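The Greens That Like the Cold

10 Nov 2020

By Esperanza Mahmoud

Most gardens in Gundolville are finished by the first hard frost. Clyde Mahmoud's is half full. He has 54 feet of raised beds behind the house, and the rows nearest the fence are still being picked for supper.

Clyde started growing winter greens after a bad summer for tomatoes. He had seed left over and put it in late, mostly to use it up. Kale came through, then spinach, then bok choy, which he had only ever bought at the store.

"People quit too early," he says. "The plants will tell you when they're done."

His method is simple. Seed goes in 16 weeks before the ground usually freezes. A light row cover goes on when nights turn cold, and it comes off on mild afternoons so the beds can dry out. He waters in the morning and leaves the soil alone otherwise.

Slugs are the main trouble – he picks them off by flashlight. Bolting is the other. A warm week in fall can send bok choy to flower, and the stalks get tough after that. 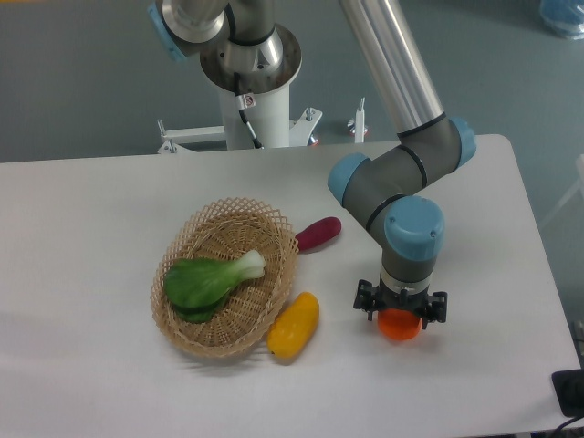 In the kitchen, the leaves and stalks need different times. Clyde slices the thick part and gives it two minutes in a hot pan with garlic before the leaves go in. Sweet potatoes go in the oven first, whole, with the skins on.

He expects to pick until December. After that the covers stay on, and whatever is alive in spring gets eaten then.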